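Flumar depot raid

The Flumar depot raid was an armed robbery at a road-maintenance depot outside the town of Flumar in January. Thirteen men entered the yard shortly before 4 am, held two night guards in the weighbridge office and drained 3,539 litres of diesel from the storage tanks. A grader was set alight as they left. Neither guard was seriously hurt.

The depot was run by Mthembu, a contractor resurfacing the road to Ultgate. Work stopped for 13 days and 100 labourers were sent home without pay — a decision later reversed after talks led by Lizelle Botha, the site manager.

Police arrested Gerrit Ntuli, a former driver at the depot, and Kgomotso Zulu. Both were convicted of robbery and arson. The other men have not been traced.

The yard was later sold and the buildings became the Pridemness workshops.

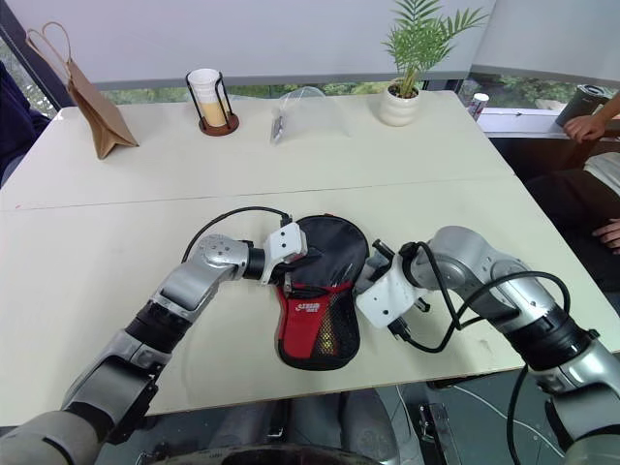
Robot arms holding a paddle case at a white table, Pridemness workshops

Related articles
Mthembu (contractor)
Ultgate road
Fuel theft
Pridemness workshops

Print this page | E-mail this page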